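From: Gyamfi
To: perception list
Subject: Re: tray segmentation drops objects near the rim

On the list in April, the Busmont group wrote:

> We updated to the current segmenter and now lose things that
> sit close to the edge of a tray. Open floor is fine. Is it the
> plane fit or the mask merge? We run the stock config with one
> fixed camera. Is anyone else on a colored tray?

We see it too, and I think it's the mask merge. Our tray is orange-red with a crosshatched floor, and the floor throws pale glare streaks toward one corner. The plane fit copes with that. I dumped the inliers for 100 captures and the plane barely moves between them.

What does move is the merge. Any region that touches the rim and is close to the tray in color gets folded into the tray mask. In our layout the dark red wad at the back corner goes first. The blue bottle next to it has never been dropped.
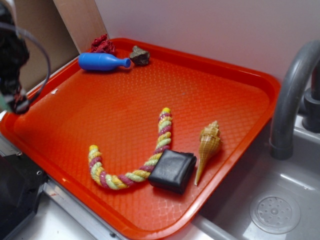 Fixed view, Lusholm sink station. Red wad in the back corner, shell at the sink end.

A second problem shows up in the same view. The rope bends around and touches the black pouch, and the merge step joins the two into one region. The planner then gets a single grasp center in the gap between them. Raising the depth edge weight helped a little, but it also split the shell in two, so I put it back.

The workaround we have now is to run the segmenter again on the wrist view and match the regions by position on the tray plane. Out of 1,093 regions in the log, 709 got a match on the first pass. Most of the rest were under the size limit, including every small white fleck on the tray floor.
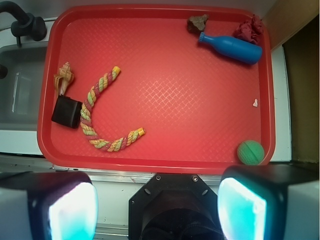 Gyamfi
Perception software, Lusholm

The wrist view has its own trouble. Both fingers are in it, with light blue pads, and the right one comes up just under the green ball. Without a finger mask the ball and the pad can end up as one region. I made a static mask for the open position only. If your gripper is partly closed when you capture, you'll need to work it out from the joint state.

For Busmont: try setting the rim margin to 7 and turning off color in the merge. Leave the plane settings alone. That gets the red cloth back for us in most captures, at the cost of a few false regions along the rim.

I can post the matching script if people want it. It still has the Davville camera offsets hard coded, so change those before you run it.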